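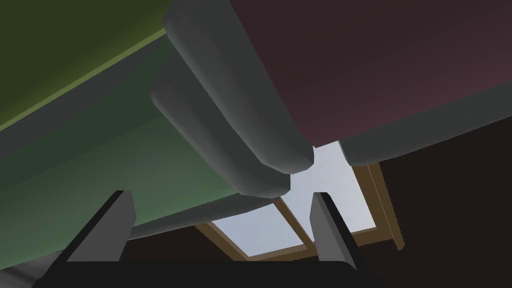 Workshop Diary: Gripper Arm, Bench 2

12 August 2025

The bench was opened at the usual hour by the undersigned and Haris Omerović. The printed parts for the wrist have not arrived from Gakico, and no mechanical work was possible on the arm itself. The session was given over to the simulator.

The simulated room now loads with the window, the large colored blocks and the gripper in place. The wrist view was used throughout. With the fingers open beneath the blocks, the view is crowded, and the gray rounded edges take up much of the space in which the operator would wish to see the target. Mr. Omerović proposed that the virtual camera be moved back toward the forearm. The proposal was noted and will be tried once the bracket drawing has been revised, as there is little value in a camera position that the real bracket cannot hold.

A run of 17 approaches was then carried out under manual control. Speed was held at the lowest setting. The members present agreed that an approach should be abandoned whenever a rounded edge enters the gap between the fingers and the operator can no longer judge the distance by eye. This rule is to be written on the card above the bench, under the existing rule on the stop button.
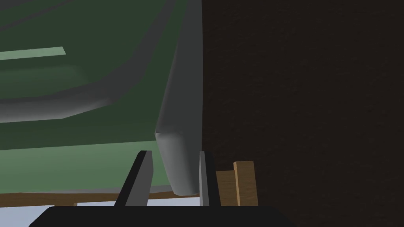
Distance remains the main difficulty. The shading in the simulator is soft and there are no strong shadows, so a surface close to the fingertips looks much the same as one farther off. Two remedies were discussed. The first is to add a stronger light to the room file. The second is to show the distance as a number beside the view, which Mr. Omerović prefers and has offered to write. Both may be attempted, the light first.

The collision shapes were also reviewed. Those drawn up in February were plain boxes and took no account of the rounded rims. They have been replaced for the green block only. The maroon block is still to be done.

The finger opening in the model was set to 135 mm to agree with the Strachan drawing. The real fingers have not been measured since the pads were changed, and this should be done before any further figures are entered.

The log file for the session closed at 1,870 lines and has been copied to the workshop drive in the Wovham folder. The older Briton folder should be left alone until its contents have been checked.

Outstanding: wrist parts, bracket drawing, maroon block, finger measurement. The key was returned to the hook at the close of the session and the bench supply was switched off.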